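Getting the back room into bins
2/24/22

I have been promising myself since July that I would do something about the back room, and last week I finally ran out of excuses. If you've been reading for a while you know the room I mean. When we moved to Davside it was going to be my sewing room, and for a little while it was, and then it became the place where things went when we wanted the rest of the house to look nice. You could open the door and reach the light switch, and that was as far as most people got.

My trouble with sorting is that I like everything I pick up. I sat down on the floor with a cup of tea and a trash bag, feeling very firm with myself, and an hour later I had a lap full of old pattern envelopes and the tea was cold. There was a pillow cover I started for my sister (sorry, it's still coming!), a whole tin of buttons I had been sure I lost in the move, and the receipt for my first sewing machine, which cost me 183 dollars and felt like a fortune. I kept the receipt. I know, I know.

The thing that got me moving in the end was plastic bins. I had always bought cardboard boxes because they were cheap, and then they'd sag and I'd stack them anyway, and the bottom one would give out. This time I went over to Salazar Home & Hardware and bought 4 good stiff bins with no lids. The no lids part is on purpose. If there is a lid in this house, somebody will set a plant on it, and then I won't open that bin until spring.

So now it goes by what the stuff is, and never mind what I'm going to make with it. Cotton with cotton, zippers and elastic together, all the batting and stuffing in its own place. I used to sort by project, and it sounds so sensible, but I had the same white thread in every single bag and could never find any of it. My mother sorted by color and her shelves were beautiful. I tried that too, years ago, and it lasted until the first rainy weekend.

I did let some things go. The big stack of magazines went to the Wasum library sale, and a lady there was so happy with them that I nearly cried in the parking lot. The yarn I'm still thinking about. I don't knit! I have never gotten past a scarf, but it is such nice yarn. 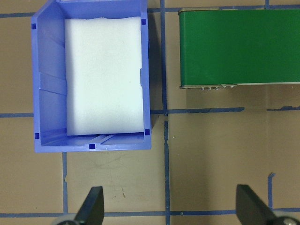 Foam is the one thing I never knew how to store. It's light as anything and takes up more room than a suitcase, and if you shove it behind a door it comes out with a crease you'll feel every time you sit down. I've decided a piece like the white block gets a blue bin to itself, lying flat, even if that leaves a bit of the bottom showing at one end and I could surely squeeze a few scraps in there. I'm trying very hard not to squeeze. The bench cushion from the Grisemar pattern is next on my list, and I'll need to pick a fabric for it before I let myself buy any more. If any of you have covered a bench cushion with piping and lived to tell about it, please leave me a note, and tell me whether you cut the piping on the bias or just went straight across and hoped.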